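Shrinkage and Skew in Cotton Jersey Under Home Laundering
Student project report, Textile Materials II
Yusuf, Wornetti group

1. Background

Single jersey is knitted as a tube or as open-width fabric and is stretched lengthwise during finishing. Part of that stretch stays in the cloth until the first few washes release it. The result is a garment that becomes shorter and sometimes wider, with side seams that drift toward the front or back. The drift is called skew or spirality and comes mainly from twist left in the yarn.

The project measured both effects in plain cotton T-shirts washed and dried the way a household would do it. A standard laboratory washer was not available to us. The machine in the Govwood building is an ordinary front loader, and the results should be read with that in mind.

2. Materials

The shirts came from one supplier, Nalleo, in two colors, white and pale pink. Both are sold as 100 percent cotton, crew neck, with a rib collar. The supplier gives the fabric weight as 177 g per square meter. We cut one shirt of each color to check this and found the pink slightly heavier, which may be an effect of dyeing. The pink shirts had already been through a wet process before sale and were expected to shrink less.

3. Method

Each shirt was marked with three length lines and three width lines in laundry pen, using a card template. The lines were kept clear of the hem and collar, where stitching restrains the knit. Shirts were left flat overnight before the first reading.

Washing was at 40 C with a cotton program and a dose of 36 g of powder detergent without softener. Half of the shirts were tumble dried on the medium setting and half were dried flat on a rack. Five cycles were run. Readings were taken after cycles one, three and five.

All measuring was done on a dark cloth, smoothed by hand from the center outward without pulling. Between readings the shirts were stored folded. Fold lines were kept off the marked area where possible - a hard crease can take a millimeter or two out of a reading. 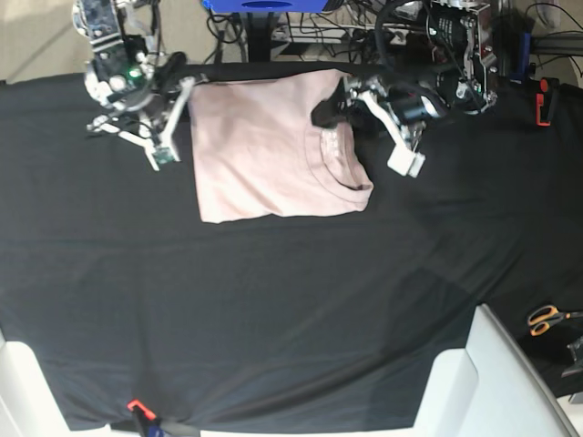
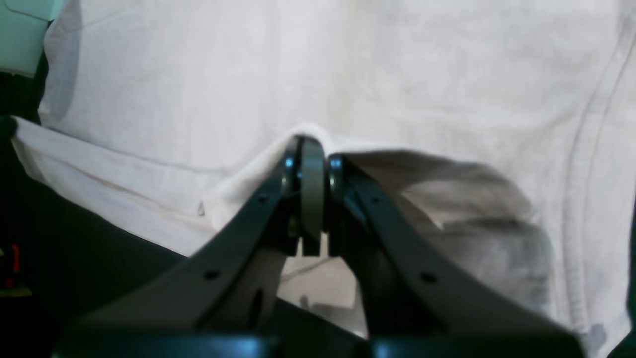
Figure 1. Pink shirt, folded (first picture); white fabric, detail (second picture).

Skew was measured at the hem as the distance between the side seam and a line dropped at right angles from the underarm point. It was divided by the seam length and reported as a percentage.

4. Results

Length shrinkage was larger than width shrinkage in every group. Tumble-dried white shirts lost the most length, and most of that loss was present after cycle one. Flat-dried shirts of both colors changed less and were still changing slightly at cycle five, so five cycles was too few to reach a stable size.

Pink shirts shrank less than white in both drying groups. Skew was similar for the two colors and did not depend clearly on the drying method. Two white shirts skewed in the opposite direction from the others. We checked the marking and found no mistake, and the readings were kept.

5. Sources of error

The largest error is probably in smoothing. When a second person repeated the readings on the same shirt, width values differed more than length values, as expected for a fabric that stretches easily across the courses. Load size was made up with old towels and was not weighed for cycle two. Room humidity was not controlled.

6. Further work

A longer run with a weighed load would show where the flat-dried shirts settle. A relaxed, wet-finished white shirt should also be included - at present color and finishing history cannot be separated.

Contact: Wornetti group, Govwood, Room 223 | Copyright the authors | Back to top

Related reports
Pilling of brushed fleece after repeated wear
Seam strength in recycled cotton blends
Report 2297: Colorfastness of reactive dyes to perspiration
Water uptake of terry cloth with and without softener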